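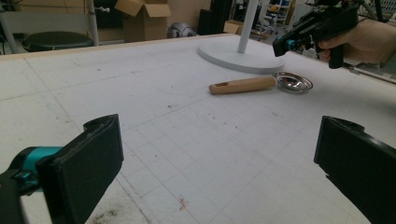 Where should a utensil with a wooden handle be kept when the drawer is full?

It can hang from a hook by the slot at the end of its handle, as long as the hook is thin enough to pass through the slot and the stand is heavy enough to hold the load when the utensil is put on from one side.

4. Hanging storage for small utensils

4.1 The handle and its opening

Most of the households in the Ikcombe survey kept their spoons, scoops and small strainers in a drawer or in a jar beside the stove. Hanging storage came third. The survey covered 115 households and recorded 469 utensils with wooden handles. Of the utensils that had some kind of opening in the handle, 59 were hung on a hook at the time of the visit. The others with an opening lay in drawers or stood in jars, and their owners often said they had never paid attention to the hole.

We sorted the openings by shape. Round holes were found mostly on the cheaper utensils and on handles that looked turned. Long slots were found on flatter handles and on the Catterall pieces, where the opening runs along the length of the handle. A slot gives the hook more room, but it also lets the utensil slide a little after it is hung. A round hole holds it in one position. People who hung their utensils by a slot told us that they got used to the movement within a few days.

The weight of the head matters more than the weight of the handle. When a utensil hangs by its handle, the metal end is at the bottom and settles the whole piece. Spoons with a deep bowl swing longer than flat turners. On a stand with several hooks at the same height, two swinging spoons will touch, and this was the most common complaint in the interviews, mainly on account of the noise.

4.2 The stand

Figure 3. Utensil with a wooden handle and a stand with hooks, on the gridded board.

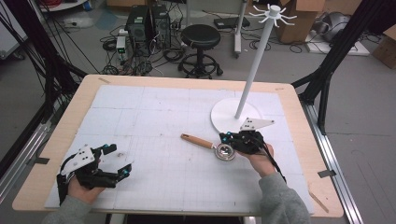
Stands sold for mugs are often used for other things. In the survey they held measuring cups, oven mitts, keys and, in a few kitchens, necklaces. Their use for utensils depends on how high the hooks sit above the counter, since a long handle plus a head needs more clearance than a mug does. The stand in Figure 3 has its curved hooks near the top of a tall, thin pole, which leaves the space below them open for a long piece. Its base is round and flat. A base of this kind takes up little of the counter and can be turned to bring another hook to the front, but it gives no raised edge to catch drips from a utensil hung up wet.

The Lirlow and Driseo stands in the survey were both of the single-pole type. Owners of the Lirlow stand kept it near the stove. Owners of the Driseo stand more often kept it beside the sink and used it for drying. We asked each household to hang its usual utensils and then add one more, with loads of up to 300 grams on a single hook. Stands tipped most easily when all the pieces were on one side. Spreading the load was enough to fix this in every kitchen where we tried it.

4.3 Hanging as a habit

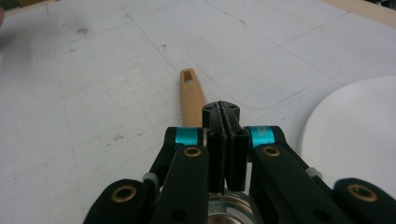
Reece Goodall

The handle is the part people look at when they put a utensil away, and the slot has to be found before it can be used. A dark opening in pale wood is easy to see from above. The same opening is hard to see from the side, and several people in the interviews felt for it with a thumb. Older handles had another problem. Where the wood had been washed many times, the edge of the slot had gone rough and the hook caught on it. Light sanding took care of this.

We also asked how often utensils went back on the hook after use. In kitchens where the stand was within reach of the sink, people said they hung things up right after drying them. Where it stood on a shelf or at the far end of the counter, the utensils tended to stay on the drying rack until the next meal. The height of the hooks made less difference than this distance did, except for children, who could not reach the hooks on the taller stands. Section 5 returns to the drawer and the jar.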